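Gripper pads slipping on patch cable boots

bdaneshvar
The Jirnine gripper on our cable cell started dropping plugs at 1,467 cycles. Pads are the flat printed ones. I wiped them with alcohol and got 400 more before it slipped again.

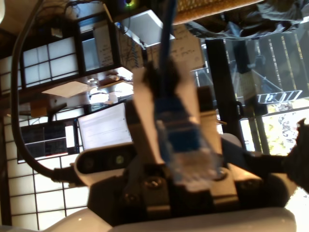
Grip force is at the default. Should I raise it or swap the pads?

sosside_tech
Swap them. We do it every 3,000 on ours, no matter how they look.

Clisance
Disagree. Check the finger bolts first. Mine had backed off and new pads did nothing.

bdaneshvar
Will put a wrench on them Wednesday.

Filed under: End effectors > Maintenance

Related threads
Najafi feeder jams on short cables
Gripper zero drifts after restart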